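Hang it up or fold it, but pick one

Most laundry advice is written by people with closets. Big ones, with a light in them. I have a rod, a table and a wall with a couple of slats on it, and over the years I've come to a position, which is that hanging everything is a mistake and folding everything is a worse one. And the halfway pile is worst of all.

You know the halfway pile. Shirt comes off the line, goes on the table, hanger goes on top of shirt, phone rings. Eight hours later same shirt, same hanger, one big crease where the sleeve got trapped. That isn't storage. It's a shirt waiting for somebody to make up their mind.

I'm for hanging, mostly. T-shirts included, and I know that's where I lose people. The folding crowd says a T-shirt on a hanger gets shoulder bumps and a stretched neck. Sure, if you yank the hanger up through the collar. Go in from the hem. Takes a second longer and the neck stays the size it was when you bought it.

Long sleeves are different. A long-sleeved shirt has to be laid flat first, sleeves out, before a hanger goes anywhere near it, and that means a clear table. Not a clear corner of one. The small stuff can go in a tray off to the side, the way a cloth or a pair of socks can, but the middle of the table belongs to the shirt.

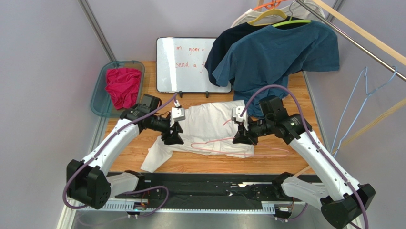 Wire hangers, a defense

Everybody hates them. There was a whole movie line about it. I've tried the velvet ones, the fat cedar ones, and a set called Gaseslow that were supposed to "breathe" (20 dollars, what was I thinking), and I keep coming back to the thin coated wire kind in silly colors. Pink, light blue, orange, whatever's in the pack.

Reasons. They're thin, so a short rod holds a lot more. They slide into a shirt without a fight. They bend back when you sit on one. And the colors turn out useful, if you let them be. In our place one color is work, another is gym, the rest is anything goes. No labels. You reach for the color and the shirt's on it.

Against them: they do leave a line in heavy sweaters. So don't hang heavy sweaters. I fold those, I'm not a fanatic. Also the coating chips eventually and then you've got a rust mark coming, toss that one right away.

The fancy sort I really can't stand is the clip-on multi hanger. Unard makes one, five shirts stacked down a chain, looks clever in the ad. Now try getting the third shirt off it at 7 in the morning. You take off two to get one and the two go on the chair. Halfway pile again, just in a new spot. Dinero has a version with a swivel and the swivel only means the shirts turn away from you while you're trying.

Then there's color, of the clothes this time. People arrange by color because it looks nice in a store. I say arrange by how often you wear it, front to back. Darks behind brights if you like, but the thing you wear most goes where your hand lands first. Mine's a tee I've had forever and it's never once made it to the back of the rod.

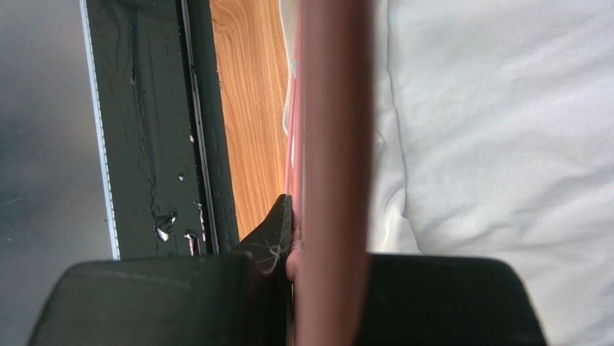 The other half of this is lint, and dust, and those little pale threads that get onto everything near a laundry spot. Folding doesn't save you from it, whatever the drawer people claim. A drawer is where fuzz goes to live. Something hanging gets moved, gets shaken a bit each time you flip past it, and what falls off ends up on the floor where a broom can reach. I wipe down whatever's close by when I notice it, maybe not as often as I shoud. Threads especially like anything dark and slightly grippy, so don't park your black sweater next to the towels and then blame the dryer.

My sister-in-law folds every single thing into rectangles that stand up by themselves. Beautiful drawers. I timed it once when she had a full basket going, 17 minutes, and I'd have had the same load hung in 8. She'd say hers looks better and she's right. Mine's done though.

Last complaint, the empties. Empty hangers should not live between full ones. Put them on a slat, a hook, the end of the rod, anyplace you can grab one with the shirt already in your other hand. Modise sells a little wall caddy for this. Skip it. Anything that sticks out will do, and if you keep more than you have shirts for, you'll only start hanging things that ought to be in the rag bag. I did a clear-out in December and counted 81 hangers. For two people. Gave away a big bundle and kept the pink ones, and teh rod has been a lot easier to live with.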